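Digitizing rights, who owns the stitch file??
Embroidery & Print Shop Talk > Business side

stitchpilot
Posted January 2020

Ok quick one, between jobs. Customer brings in a logo, I pay Grarar to digitize it, we sew 100 polos. Fine. Now she wants the stitch file. "I paid for the setup so its mine." Invoice says setup fee, nothing about files. She's moving the account to a shop in Hemetbridge and they told her to ask me for it. Do I have to hand it over?? Logo is hers, no argument there. But the file? 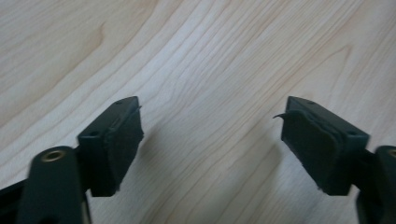 bobbinbox
Hand it over. Not worth the fight. She paid setup, she thinks she bought something, and your invoice doesn't say different. You keep the file, she pays for setup again in Hemetbridge, and everybody at her company hears you're difficult.

threadcount_11
Disagree. Setup fee pays for the work of getting the design onto YOUR machine. When a print shop burns screens you don't walk out with the screens. Same thing. I sell the file separate and it's on my price sheet, nobody has ever yelled at me.

bobbinbox
Plenty of people have yelled at me lol. Over exactly this.

stitchpilot
So what do you charge for release? And does it matter that I didn't digitize it myself? Never even read the Grarar terms, I just upload and pay

hoopdreamz
It matters a lot. Go read them. If they kept the rights and only gave you a license to sew, you can't sell or give the file to anybody. Some digitizers sign it all over on payment, some don't. I use Rudd and theirs says transfers to the shop once paid. Took me two emails to get that in writing. Also her trademark in the logo is one thing, copyright in the digitizing is another, people mix those up constantly.

threadcount_11
Is there even copyright in a stitch file of somebody elses logo? Serious question. You're picking densities and underlay and pathing. I've heard lawyers go both ways.

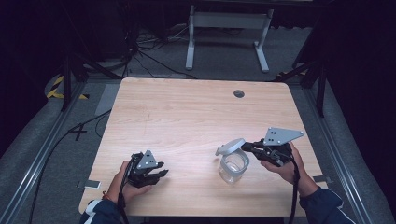 needledown
Not a lawyer, but I'd forget the copyright question and look at what you both agreed to. Which sounds like nothing. Put it in your terms from now on. Mine is one line at the bottom of the quote: artwork stays with customer, production files stay with shop, release fee available on request. They sign the quote. Done.

hoopdreamz
^ this. And have them sign that they have the right to use the logo while you're at it. I got a nasty letter once for caps with a team name on them, customer swore it was fine. It was not fine.

bobbinbox
Signing is great for the next one, doesn't help with this one. She never saw those terms. I still say give it to her, IF Grarar lets you.

stitchpilot
Ok read them. Buried way down. Files "may be transferred to the end client on written request," no extra cost. So I'm allowed. Still annoyed tho, job number 2924 and I did 23 sew outs on that thing before the small lettering behaved. Those edits are mine not Grarars

threadcount_11
Then send her the original and keep your edited one. She gets what the setup fee bought.

needledown
Eh. She'll sew it, it'll look bad, and guess whose name comes up. Either send the good one or send nothing.

threadcount_11
Not his problem once she's left.

needledown
It's a small town. Always his problem.

stitchpilot
Update. Called her, offered the edited file for a release fee, she said ok, didn't even haggle. Sending it with a one page license, use it for your own logo at any shop, no resale. Now rewriting my terms and I need a new pic for the top of the quote form, the old one is a stock photo I probably dont have rights to either, ha

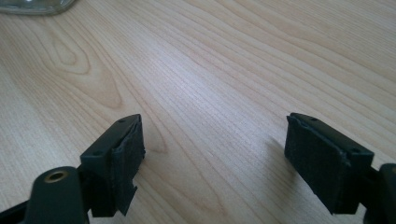
mandstead_mike
Your stock photo thing is the same issue as the stitch file, check what you bought. We had one on the Mandstead Threads page for years, came with a web template, and the license didn't cover us once we changed templates. Take your own and you're done. Plain wood works great behind text, pale with the grain running up on a diagonal, it doesn't fight with the price table. Keep the type dark. And stick a copyright line in the footer with the shop name, we forgot ours on the whole first print run.

hoopdreamz
Can you post the license page when its done? With her name off. I'd like to steal it

stitchpilot
Steal away, give me till tonight, got hats on the machine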